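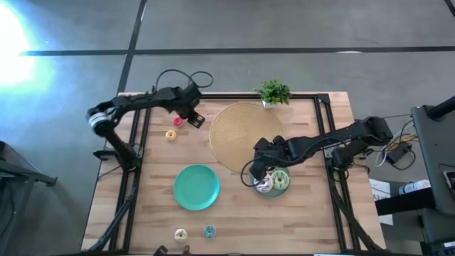
3 min read · 9 replies

History of Medicine > Treatments and remedies
Fever cure for syphilis: how many people really had it in small hospitals?

xuan_dong
February 23, 2018
Hello all. I am reading the annual reports of the old asylum at Rurnville, which the Histari project has scanned. In the report for 1936 there is a table with the title "Malaria treatment, general paresis." It gives 103 patients. I know the basic idea: the doctors gave the patient malaria on purpose, let the fever come several times, and then stopped it with quinine. But 103 seems to me very high for a hospital with 1322 beds. Is it possible that they counted fevers and not persons?
Xuân Đồng

lasley_k
It's possible but I doubt it. Paresis patients filled a lot of beds before penicillin. Does the table say one year or all years since they started?

xuan_dong
The heading says only "to date." I did not pay attention to these words before, thank you. So it can be the total of many years.

Papworm
"To date" settles it. Cumulative. Next.

lasley_k
It doesn't settle persons versus courses, Pap. Some patients got a second course when the first one didn't take.

quinine_and_tea
Weren't the results mostly wishful thinking anyway? They picked the strongest patients, then were pleased when the strongest patients did well.

xuan_dong
I agree partly. The choice of patients was surely a problem, and there was no proper control group. But some doctors described people who went home and worked again, and before this there was almost nothing to offer. I would not say it was only wishful thinking – I would say we cannot measure it well.

quinine_and_tea
Fair. Though plenty of them died of the malaria, and I'd want that number beside the other one.

Papworm
Up to 100 survivors out of 103 if you believe the superintendent. I don't.

xuan_dong
Where did you find this? My copy has no deaths in the table.

Papworm
Lasley's appendix, back of the same scan. Small print, after the farm accounts.

xuan_dong
I stopped reading at the farm accounts. I will look tonight and write here what the appendix says about second courses.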